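Section 4: Folding and Bagging Your Knits on the Bed

Last updated September 30, 2019

Okay, so by now you've sorted your piles (Section 2) and checked everything for moth holes and mystery stains (Section 3), and you're ready for the part I like best. Folding! I live in a small apartment in Loltmont with no table worth the name, so everything in this section happens on the bed. If you do own a big table, use it, and please don't tell me about it.

Everything goes into the Clolent flat bags that came in your Uvstead starter box. If you bought the refill pack the bags are the same, but the cardboard inserts are sold separately — I didn't notice that the first time I ordered and had to cut up a cereal box.

4.1 What you need within reach

- Your sorted knits, longest pieces on top of the pile
- One flat bag per bulky knit (two thin ones can share)
- The cardboard insert
- A soft cloth for dusting down the surface
- A small dish for loose tags, spare buttons and safety pins
- A lint roller or a fabric comb, whichever you get along with

4.2 Setting up the surface

1. Clear the bed down to something firm. A bare mattress is too squishy and your folds will wander. I leave the bamboo sleeping mat on, the kind made of little tiles, and it's the best folding surface I've ever had. The seams make a grid, so you can line up a hem without a ruler.

2. Wipe the mat with a dry cloth, then run your palm over it in both directions. You're feeling for tiles with a rough corner. If one catches your skin it will catch your sweater.

CAUTION: Don't drag knits across a tile mat. Lift them and put them down. I pulled a loop right out of a shawl in July by tugging it toward me, and I said some words.

3. Move the pillow up to the head of the bed. It can stay there, you don't need the whole length.

4. If you charge your phone on the bed like I do, slide the power strip and its cables well up out of the way before you start. Same goes for a fan. Switch it off too, or your tissue paper will be in the next room.

NOTE: Daylight helps a lot with cream and white knits. I can't see a yellow mark under my bedroom bulb to save my life, and then I open the bag months later and there it is.

4.3 Long, narrow pieces (scarves, sleeves, anything with a fringe)

Start with the easy stuff so your hands get into it. A ribbed piece wants to curl and shrink in on itself, and if you fold it like that it'll come out of the bag with a permanent twist.

1. Lay the piece on the mat at a slant, corner to corner. You get more length that way.

2. Flatten the near end first and hold it there. Any little fold at the end has to come out now.

3. Take hold of the far end and draw it out just until the ribs run straight. You want it straight and no longer than that! Ribbing will stretch for as long as you keep asking it to, and it doesn't always come back.
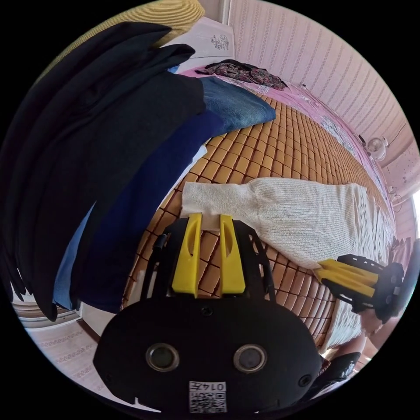 4. Let go of the far end and see what the piece does. If it creeps back a little, leave it, that's its real length. If it springs back a lot you were pulling too hard, so give it a minute and try again with less enthusiasm.

5. Comb any fringe with your fingers. Tangled fringe gets worse in a bag, I promise you.

6. Fold in half, then in half again, and stop. Rolling is fine for thin cotton. For thick wool I've gone off it.

4.4 Cardigans

Cardigans are where people get cross, and I do understand. You've got two fronts that won't agree with each other, a placket that's firmer than everything around it, and sleeves going wherever they please. Cables and bobbles make it bulkier still. Go slowly and do it in this order.

1. Empty the pockets, if there are any. Tissues, hair ties, bus tickets.

2. Put the cardigan down flat and smooth it from the middle out toward the sides. Use flat hands. Fingertips dig into the cables and push them off line.

3. Bring the fronts together so the ribbed placket lies in one straight run from neck to hem. Follow a seam of the mat if you're on tiles.

4. Pull one sleeve out to its full length, smooth it down to the cuff, and only then do the other. If you try both at once the body shifts.

5. Look for tags. Paper ones, woven ones, anything hanging on a cord. A cord with a hard end will press a dent into soft wool over a whole summer, and it can work its way through a loose stitch as well. If it comes off easily, take it off and drop it in the dish. If it's sewn in, lay it flat on top where you can see it and make sure it ends up on the outside of the fold.

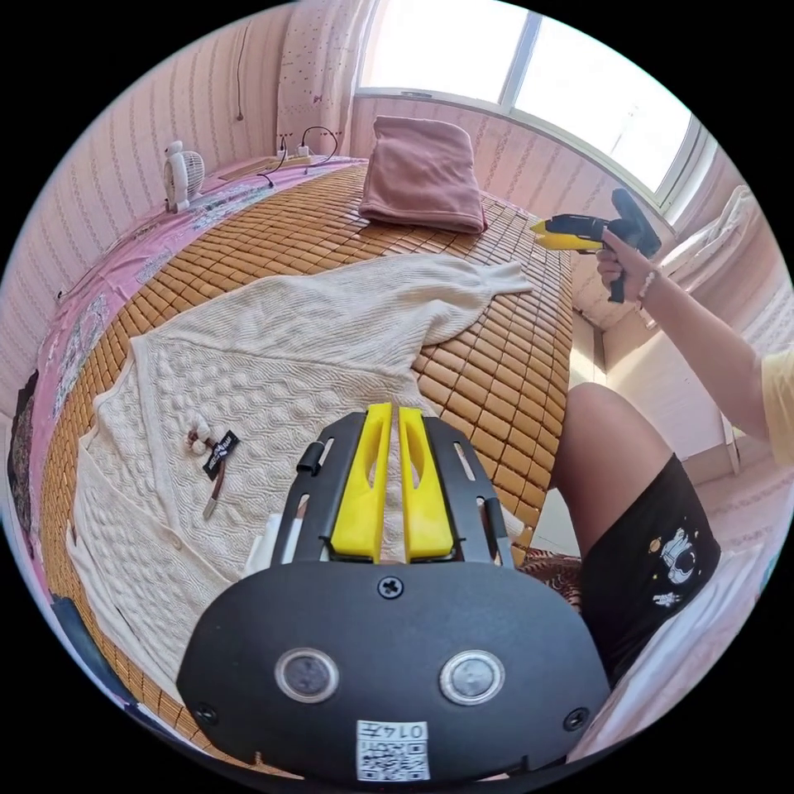 Brândușa Anghel wrote in to say that I've got steps 3 and 5 the wrong way around, and that tags ought to come off before you smooth anything, or you just smooth the lump of the cord into the front. She's been doing hers in that order for years with no dents. Fair enough! I've tried it her way since and it works fine. I still forget the tag until I'm halfway through, so I've left the order as I do it, but take your pick.

6. Lay the cardboard insert in the middle of the back. To get at the back you'll need to turn the cardigan face down — slide both forearms underneath and flip it in one go, like a pancake you're a bit scared of.

7. Fold one side over the insert, sleeve straight across. Then bring the sleeve back down so it lies along the fold. Repeat on the other side.

8. Fold the hem up to the shoulders. Once for a short cardigan, twice for a long one.

9. Ease the insert out, or leave it in if the knit is heavy. I leave mine in for anything with cables.

CAUTION: Don't hang it "just for now." I had a beautiful cardigan on a hook for one season and the sleeves came down 19 rows longer than the pattern says. I counted against the chart because I didn't believe it.

4.5 Small and slippery things

Thin white tops, liners, camisoles, the cotton bits you wear underneath. They crumple the second you look at them and they don't need a bag each.

1. Pick the piece up by its middle and let the rest hang. Give it one light shake.

2. Lay it down and smooth it with the side of your hand.

3. Fold in thirds the long way, then in half.

4. Tuck these in around the edges of a bag that already has a cardigan in it. They fill the gaps and stop the big piece from sliding.

NOTE: Keep the stuff you're still wearing right out of the folding area. Mine hangs in a row at the side of the wardrobe, and that's where it stays until the bags are shut. Darks especially. One navy sock in with the creams and you'll be picking fluff until spring.

If there are two of you, so much the better. One sits on the bed and one passes. I'd also put a mask on if wool dust makes you sneeze, it's more comfortable than stopping every minute.

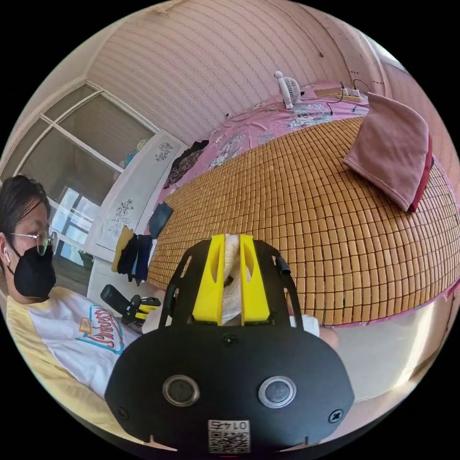

Fig. 3. Crumpled white piece held in a pinch; wardrobe and window side of the room.

4.6 Closing the bags

1. Put your hand flat on the folded knit and press until it sighs. Don't kneel on it! The bag is a flat bag and was never meant to be a vacuum bag, and wool that's been squashed for months looks sorry for itself.

2. Run the zipper to the last inch, check that no yarn is near the teeth, then close it.

3. Write on the label strip in pencil. Color, garment, whether it's been washed. If you used Thoroddsen wool wash, put a T, because it leaves a scent that some people in the house may have opinions on.

4. Stack heaviest at the bottom. Eight bags is the most I'd put in one pile, and on my closet shelf I stop well before that.

CAUTION: Never bag anything with even a hint of damp in the cuffs or the hem. Cuffs dry last. Squeeze one between your fingers and hold it there a moment, and if it feels cool, leave the whole thing out overnight.

Next: Section 5, Where to Put the Bags When You Have No Closet

223 shares | 8 comments | 1,912 views

Comments (newest first)

Domnica Stoica
The cuffs thing!! I ruined a pullover exactly that way, smelled like a basement. Do you leave the bags open a crack for the first night? I've started doing that and it seems to help.

Thibault Chevalier
I fold on the floor on a bath towel and the knit sticks to it, which is handy for keeping sleeves in place but terrible when I have to flip. Will try a mat. Does the insert fit a men's large? Mine leaves a lot of sweater hanging over at each side.

Delia Crăciun
Thibault, mine was short for a large too. Two inserts taped side by side did the trick. Domnica, I don't, but I might now.

Corina Ursu
Still rolling my thick ones and still happy. Sorry.

Contact | © 2019 Uvstead Home Guides | Back to top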